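How to descale a kettle with citric acid

Limescale builds up quickly in hard water areas, and a furred kettle takes longer to boil. Citric acid clears it without the smell vinegar leaves behind. A 200 g bag from Zimo lasts me from February to the end of the summer.

Unplug the kettle and empty it. Fill it with 1000 ml of cold water, or up to the highest line of scale if your kettle is small. Boil it, switch it off at the wall and add two level tablespoons of citric acid slowly, as it will fizz. Leave it for 20 minutes with the lid open. 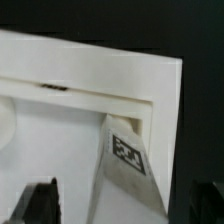
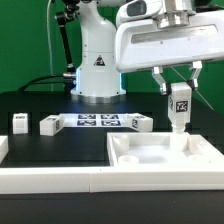 Pour the water away and look at the base. Any scale left should wipe off with a soft cloth. Don't use a scourer on a steel base. Thick scale may need a second go with fresh water and one tablespoon.

If the spout filter comes out, soak it in a mug of the same mixture. The one in my Vaseo lifts straight up, but on the older Mota you have to press the clip first.

Rinse three times, then boil a full kettle of plain water and throw that away too. I do ours on a Friday evening, once a month.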